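Bornar hand-held gripper: a long look after a month on the bench

I had been putting off replacing my old hand-held gripper for most of the spring, partly because it still worked after a fashion and partly because I'm fond of things I have mended more than twice. The trigger had gone sloppy, though, and one of the fingers sat so crooked that every recording needed straightening out afterwards, so in June I gave in and ordered the Bornar from the workshop shop in Plultusby. I've been using it nearly every day since and I think I know it well enough now to write something useful.

For anyone who uses these things as I do, the job is simple enough to describe. I pick up household objects by hand with the gripper, the camera on top records what the fingers are doing, and the recordings go towards teaching an arm to do the same. My arm is a Sillov, an elderly one, and it takes its fingers from the same mounting pattern as the Bornar, so whatever I learn with the tool in my hand carries over fairly well once it's bolted to the end of the arm. That was the main reason I chose it over the Sun, which I borrowed for a good fortnight and very nearly bought.

Let me be fair to the Sun, because it's a lovely thing to hold. It weighs 400 grams with its camera on, and at the end of a long afternoon you do notice how little that is. The handle is shaped for a smallish hand like mine and the trigger has a soft, even pull that I still miss. Where it let me down was the fingers, which are slim and a bit springy. Pegs, teaspoons and the lids of jam jars were all fine, but anything heavy made the tips splay, and a full mug would slowly tilt forward until I lost my nerve and put it down. I also never got on with its camera, which looks out rather high and leaves the last bit before the grasp to guesswork.

The Bornar is the heavier of the two and you feel it mostly in the wrist. I found it tiring for the first week and then forgot about it, much as you do with a new pair of boots! The trigger is stiffer, with a definite bite halfway through its travel, and I'd have liked a rubber sleeve on the handle (I've since wound some tennis grip round mine, and it is much nicer). The jaw opens to 107 millimetres, enough for every mug in my cupboard and for the fat end of a rolling pin, though my big teapot has to be taken by the handle like a civilised person would.

Setting it up took an evening. The booklet is short and the drawings are small, and the calibration step asks you to open and close the jaw slowly while the software watches, then do it again if it isn't satisfied. Mine wanted 2 goes. After that it has held its settings very well, even after a trip in a rucksack with a flask and a damp coat. The controller box is a plain little thing with one light, and it starts up quickly, so there's none of that standing about waiting that I used to fill by making tea. By my log I have now done 2817 grasps with it, and the software has only dropped its connection when I tugged the cable myself.

My grumbles are mostly about the camera and its wide lens. Colours come out a touch pale near a window, and I've taken to drawing the blind after lunch. I'd also like the lead to be longer. Neither would stop me buying it again, and if your objects are all small and light I'd still say try the Sun first.

Fingers are what I'd look at hardest if you're choosing between the two. The Bornar's are good solid blocks, and they feel square and sure when they close on something. The pads are the part to keep an eye on, and mine are due for a change: the right one has a rough, slightly fibrous face with ragged edges, and there's a frayed bit sticking out at the bottom of the left. Each finger has two small screw holes in its top face as well, handy for telling at a glance which way up you've got a spare when you're rummaging in the box. I shall order new pads this week and keep the old ones for trying out on the potatoes.
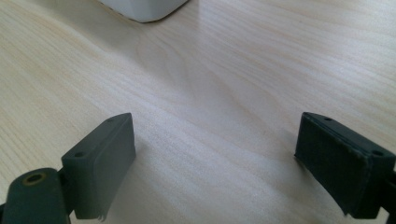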